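Toy library reopens in February

The toy library at Stura will open again in February after the winter break. Opening time is 10 in the morning, and the entrance is on the parking lot side.

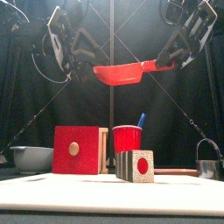
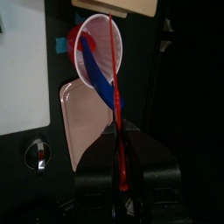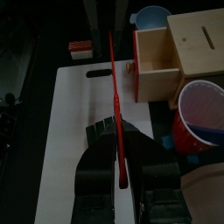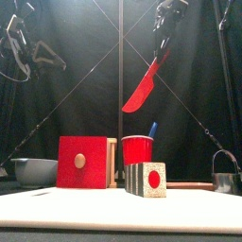 What has changed

Families can now borrow up to 14 items per visit. Play kitchen sets count as one item, even when they come in several bags. Please check the list inside the lid before you bring a set back. Small parts are the ones we lose most often.

The catalog now holds 900 toys and games, 184 of them new this winter. Many came from the Wallner day care when it moved to a smaller building. Luzius Gisler has sorted them by age group, and the puzzles are on the low shelves by the window.

Membership cards from last year are still valid. If you have lost yours, ask Nabil Nassar at the desk for a new one.

Board games for adults go out for three weeks, everything else for two. Returns can be left in the blue box when we are closed.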